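5.2 Early release in the fruit-to-basket task

The most frequent fault in simulation was early release. The policy, Latent, ran 1000 episodes of the basket task in the Furnosetti simulator, and the arm often opened its gripper before the fruit had cleared the rim. The fruit then struck the plastic and rolled across the table.

We traced the fault to the height estimate. Latent was trained with a shallower basket, and it kept using the old release height – even after 3 rounds of fine-tuning. Dark fruit made matters worse, as its outline was hard to separate from its own shadow. A check on gripper height before release is now part of the controller. It has not been tested on hardware.
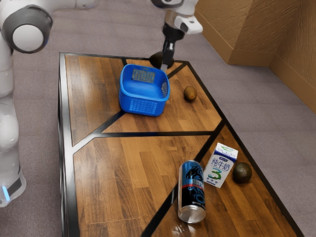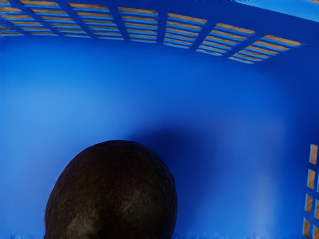 Figure 6. The basket task in simulation. First: the arm over the table, with the basket empty. Second: close view of a dark fruit in the basket.

Related items
Bruncombe: grasp faults in cluttered scenes
Pinto: a log format for failed episodes

Comments (2)
Venkatesh Gowda: Did you try randomizing the rim height in training?
Rhona Tosh: Only in August, and only with one basket.

Contact | Copyright | Back to top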